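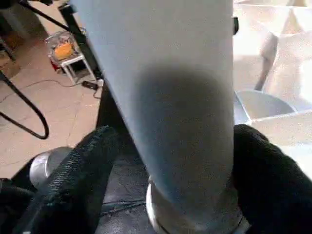
Second progress report to the Bellari Fund
Rultlow Repair Evenings, covering February through August

Dear all at the Fund,

You asked that this report be shorter than the last one, and that it contain fewer remarks about parking. We have done our best on the first count. Parking comes up once, under Costs, and we would ask you to read that paragraph in a forgiving mood.

Where we are

When you gave us the grant, the plan was to run two repair evenings a month in the old Plidum shoe store on the main street, where people in Rultlow could bring things that had stopped working and leave with things that worked, or at least with a clear idea of what was wrong. We have now held 11 evenings in the period. We had planned 14. Two were lost to the ceiling and one to a scheduling mix-up with a tap dance class, which had the better claim to the room and much louder shoes.

People have brought in 85 items. That is under the 100 we wrote in the application, a number we picked because it was round. Of the 85, we fixed 52 on the night and sent 16 home with a part to order. The remaining 17 could not be saved, and we said so as kindly as we could. Three of those were the same bread machine, which its owner carries from one evening to the next in the hope of meeting someone more optimistic. We have counted it each time it came through the door, in line with your definition of a visit, and we flag it here in case your definition was not written with this bread machine in mind.

What people bring

Lamps, mostly. We had expected toasters, and bought parts for toasters. Rultlow's toasters are in excellent health. Its lamps are a disgrace. Almost every bad lamp had a worn cord, a tired switch or a plug that someone had already fixed once with tape, and we now keep a bin of cord and switches by the door so that a lamp can be dealt with in twenty minutes.

After lamps come vacuum cleaners (hair, nearly always), zippers, small radios and clocks. The clocks are slow work and we have one bench where they can be left in peace. Clothing has grown since April, when the sewing table moved from the back of the store to the front window. It turns out that people walking by will go home and fetch a coat if they see someone else's coat being mended. We would like to claim this as strategy. The table was moved to get it out from under the ceiling.

The ceiling

We mentioned in our first report that there was a stain. The stain became a drip in March, and in the same month it became a bucket. The landlord's roofer came twice, agreed both times that it was a leak, and came a third time with a ladder. It has been dry since May. We lost two evenings, a box of labels and a folding chair that had not been well to begin with. No tools were damaged. The repair was the landlord's expense, a fact we established over eleven emails that we will send you on request and do not recommend.

Teaching

The grant also covers beginner sessions, where people learn to do a simple repair themselves. We planned six and ran four. The session on sewing by hand was full, and the session on lamp wiring was full with people standing. The session on sharpening kitchen knives drew a good crowd who all brought their knives in their coat pockets, and we have since added a line about this to the flyer. The session called "Understanding Your Warranty" was attended by two people, one of whom was waiting for the bus. It will not be repeated. The two remaining sessions will be a second round of lamps and a first try at bicycle brakes.

Costs

Spending to the end of August stands at $3,060, leaving us a little under budget for the period. The largest line is rent, followed by tools and then insurance. The toaster parts are listed separately so that they may be seen for what they are. We have asked the supplier to take them back and the supplier has asked us why we would want to do that.

Parking: the town now charges for the lot behind the store until 7 p.m., and our evenings begin at 6. We have used a small amount from the "other" line to cover an hour for people who bring something too heavy to carry from the street. We believe this is allowed. If it is not, please tell us gently.

One change we need you to approve

The application named Cuervo Hardware as our match partner, giving a discount on small parts in return for a sign in the window. Cuervo has moved to the far end of the county and can no longer supply us week to week. They have kindly left us a rack of screws, unsorted, which has given our quieter evenings a purpose. We would like to move the match money to general parts and buy wherever is closest. The total does not change. The sign is still up because it is covering a crack.

What comes next

From September we want to start half an hour earlier, since there is usually a line when we unlock and it consists of the same people holding the same lamps. We will also try a short form at the door asking what the item is, how it broke and how long the owner has had it. The trial version had a fourth question, "What have you already tried?", and the answers ran onto the back of the page. We are keeping it.

The next report is due at the end of the winter. The spending sheet and the visit log are attached, with the bread machine marked in yellow.

With thanks,
Rultlow Repair Evenings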